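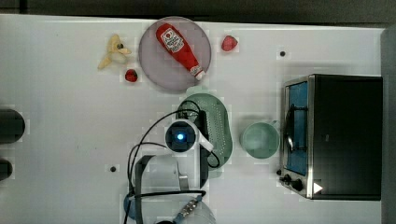
How long should you let a ferment go before you put it in the fridge?

Until it tastes sour enough for you. In my kitchen in Dretthorpe that was 4 days in summer, and a good deal longer in December, when the room is cold.

I started with cabbage because it is cheap. The recipe came from a leaflet I picked up at the market in Lostley, and it asked for 500 grams of cabbage and two teaspoons of salt. I sliced it thin, rubbed the salt in and left it in a bowl until there was enough liquid to cover it. Then it went into a jar with a small weight on top – I used a clean pebble.

The first batch was too salty and I ate it anyway. For the second I weighed the salt, which I should have done from the start.

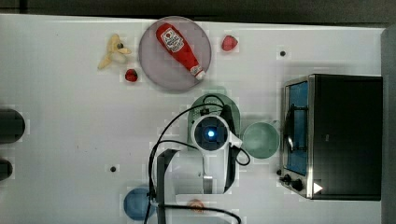 Ketchup on a plate, with banana and strawberries.

Carrots were easier. I cut them into sticks, covered them with brine and opened the jar each morning to let the gas out. By the third day they had a slight fizz. Cucumbers went soft on me twice, so I have given those up for now.

I write the date on each lid and keep the jars on a tray, as they do leak. My shelf holds three jars and I don't want more than that. Next I want to try green beans with garlic, and perhaps a few chillies if the plant on the windowsill gets going.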